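Drellstead Robotics Club > Build log > Fridge task, does the start pose matter

swati_bot
ok so for the April demo we have to do the kitchen task. robot starts at the table, turns, finds the fridge door seam. localization keeps drifting. 700 frames logged and maybe 40 usable. ideas??

milis77
start closer. you're giving it way too much blank wall

gearhed
disagree. closer = less of the fridge and then it cant tell upper door from lower. Back it up and tilt the head down

milis77
tried backing up last week, ran into the other table. so no

dede_addo
Dede Addo here, I do the vision part. gearhed is half right – tilt helps, distance doesn't. the wall is one flat color so the matcher has nothing to hold on to. Table's not much better.

gearhed
then tape markers on the wall, 10 minutes job

swati_bot
rules say no markers!! read the sheet

orkel
sheet says no markers on the APPLIANCE. wall is fine imo

swati_bot
hm. asking coach

dede_addo
Head view at the start pose, table left and fridge right:
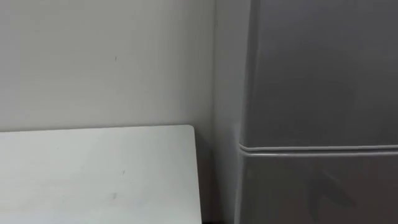 Vol. 6, p. 40

Seam between the doors is the best line in there, and it's near the same height as the back edge of the table. I think the edge finder is mixing up the two. Also theres a dark smudgy reflection on the lower door, I'd mask that before anything else

milis77
or just turn off the lower half

gearhed
and lose the table edge? no

swati_bot
coach says wall tape is "probably" ok. trying the mask first – will post numbers tonite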